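The Patient Art of Picking Up a Towel

A small workshop spends its days finding out which robot hands can cope with laundry

There is a particular kind of quiet that settles over a room when a robot is trying to pick up a towel. You might expect whirring, or at least some banter from the people standing by, but in the Dolan workshop everyone simply stops talking and leans in a little. I did it too, within the first quarter of an hour, and I had only come for a cup of tea and a few questions.

Dolan is a two-room outfit that tests robot grippers for other people. A manufacturer sends in a hand, the team bolts it to an arm, and over the next few weeks it is asked to do the same household chores as every hand before it. Mugs, spoons, jars and cereal boxes all get their turn. The chore everybody brings up first, though, usually with a sigh, is cloth.

"A mug is the same mug every time you look at it," one of the engineers told me, tucking a pencil behind her ear. "A towel is a different shape every time you let go of it."

The comparison I had come to watch was between two grippers. The Felo is the simpler of the pair, a parallel gripper with two flat fingers and replaceable rubber pads, and it opens and closes and does very little else. The Jesturness has three jointed fingers that curl inward, and it looks far more like something you would want to shake hands with. It also costs a good deal more, and takes most of a morning to set up properly, which I heard mentioned more than once.

Each hand gets 200 attempts, which makes 400 in all, and every one of them is logged by the controller software, a home-grown program called Nutgate. It began as a way of keeping notes and has grown into the thing that runs the whole show. It moves the arm, fires the cameras, records how hard the fingers are squeezing and then asks a human being to say whether the grasp was any good. That last bit has never been automated, and the engineers are rather fond of it. 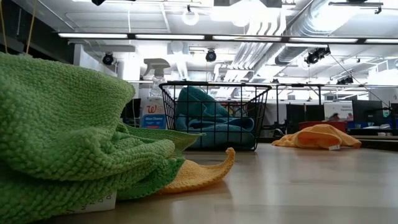
What makes a grasp good is a livelier argument than you would think. If the fingers close on a single layer and the towel comes up hanging neatly, everyone is happy. If they grab a great fistful from the top of the pile and haul the lot into the air, well, the towel has certainly been picked up, but you could never fold it from there. Nutgate now has separate entries for the two, and a third for what the team calls a passenger, when a second towel comes along for the ride.

The Felo, to my surprise, was the steadier hand in the runs I watched. It came down at a slant, pinched a ridge of fabric between its pads and lifted without any fuss. Its trouble was with edges lying flat against the table, where the fingers would skate over the cloth and close on nothing at all. The Jesturness could work a fingertip under those edges and coax them upward (a lovely thing to see, and I may have clapped), but in a deep, bunched-up pile its knuckles got in each other's way, and it tended to come up with more than it had been sent for.

Texture matters as well. Pebbly knits give rubber pads something to hold, while microfibre has a habit of clinging to the fingers after they have opened again. One engineer has taken to wiping the pads after every 17 attempts, a number he arrived at by patience and a certain amount of bad temper, and he says the results have been more even ever since.

Then there are the cameras. The team has tried them on the wrist, on a stand beside the table and up high looking down, and each spot has its champions. A wrist camera gives a splendid close view of the fabric right up until the moment the hand covers it. A higher camera keeps the whole pile in sight but struggles to tell a fold from a shadow, and colour doesn't help nearly as much as a newcomer would hope. For this round they have settled on using both and letting Nutgate weigh one against the other — a compromise that pleased no one at first and has since been left well alone.

I asked which gripper they would take home if they had to choose. The answer came back after a long pause and a refill from the kettle: the Felo for putting towels into a basket, the Jesturness for getting them out again and finding a corner. Whether anyone would pay for both just to get through the washing is a question for the manufacturers, who are due to see the full results in October.

Before I left, I was allowed to drive the arm myself with the hand controller. It took me four goes to lift a tea towel, and on the last one I brought it up by its middle, swinging gently. The engineer beside me looked it over and marked it down as a fistful.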